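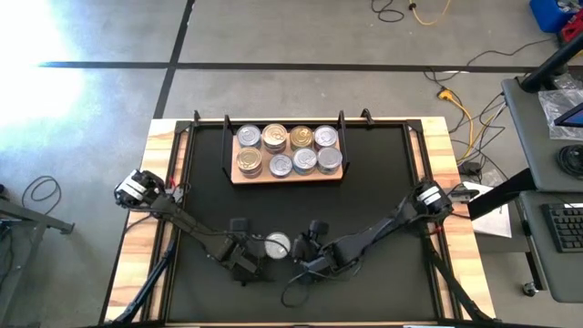

Zerkik two-arm kit, reviewed after a term of club use
November 21, 2020

Our robotics club at Hiltby bought the Zerkik kit on the strength of the brochure, which promised a class of teenagers would be sorting tins in 60 minutes. We needed 8 sessions. I'd read that before you read anything else.

What you get is two arms, a gripper for each, the wrist cameras and a box of cables. The arms themselves are decent. The joints feel solid and the grippers close squarely. The cables are another matter. They run along the outside of the arms and loop round the joints, and the clips supplied let go when you look at them. We used our own ties in the end.

The software is called Fusunon and I don't like it. It forgets the camera settings if you close it in the wrong order, the help pages are for an older version, and the "student mode" is the ordinary mode with half the menus greyed out. Two of our members worked out how to turn them back on, so I suppose something was learned.

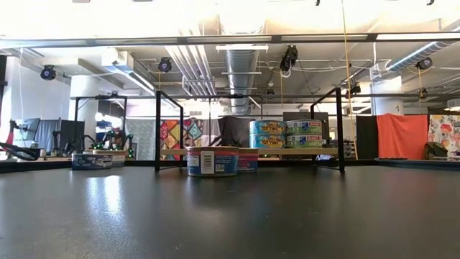

The stacking task is the one everybody wants for the Sepúlveda Cup, and it's where I have most doubts. The guide says any small tin will do. It won't. Short, flat ones such as tuna, set in twos on a wooden shelf like ours, leave the gripper very little to hold, and if the fingers come in slightly low they meet the can underneath. Taller tins are easier but roll off when dropped, so we stuck with short ones. On a good day our best program managed 75 per cent of its picks, on a bad day roughly half that, with the same code and the same tins. I would like Zerkik to explain why.

Spare gripper pads cost more than they should and took 2 weeks to come.

Would I buy it again? For older students with a patient adult in the room, possibly, if the price came down. For a lunchtime club, no. Borrow one first, and ask the seller to show you the stacking task on a shelf, with tins you brought yourself.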